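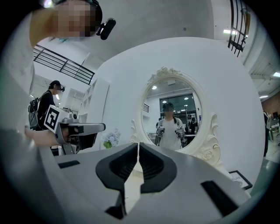 The open day at Allcombe Mill starts at ten, which in Allcombe means the gate is unlocked at ten and the kettle goes on at twenty past. By then a queue had formed along the wall, most of it better equipped than I was, with cool bags and folding stools. I had brought a pencil. You spend a visit like this bent forward from the waist, much like the person in light grey leaning in at the top left, with your head well ahead of your feet and an interested expression held ready for when the miller looks up. My back had gone by the second floor.

The mill grinds wheat and rye, and on open days it also grinds the patience of anyone hoping to buy a small bag of either. First you do the tour. It goes up three ladders (they are called stairs on the leaflet) and comes down the same three ladders backwards. At the top are the grain bins, in the middle are the stones, and at the bottom is the flour, warm in its sack and smelling of biscuits. Our guide rubbed a pinch between finger and thumb and invited us to do the same and feel the difference between this and the last batch. We all felt the difference. I would not like to be asked what it was.

## The rye talk

After the tour came a talk in the cart shed on the Štefanec loaf, a dark rye with caraway and a spoonful of plum jam in the dough. It takes 2 days from start to finish, and most of that is leaving it alone. I can manage that part. The notes I came home with:

- rye starter, fed the night before, wholemeal only
- a third of the rye scalded with boiling water and left to go sweet
- caraway crushed a bit, not ground
- jam in with the salt
- tin, no shaping, wet hands
- don't cut it until the next day

The last point was made four times. A loaf baked the day before was then passed round, sliced thin with cold butter, and the shed went quiet for the first time that morning. It was sour, sticky and very good. A man behind me said it would be nice with ham and was looked at.

## Lunch, loosely

The food was in the yard. There was soup, which ran out, and cheese scones, which ran out while I was deciding about the soup. I had a slice of Urnden cake, the local speciality, a flat lardy thing with currants and a crust like roof felt. I had two slices, in the end.

## The shop

Flour was cash only. The strong white had gone by one o'clock, so I bought the rye, a bag of semolina I have no plans for, and a jar of plum jam that cost more than the flour. Parking is in the field, and the field slopes.

The Sastham bus stops at the end of the lane, and the 161 is the one you want. The 103 also says Sastham on the front, but it goes by way of everywhere else, and I had time on it to eat the third slice of cake I hadn't mentioned.

The mill opens again in December for the Christmas baking. I shall take a stool.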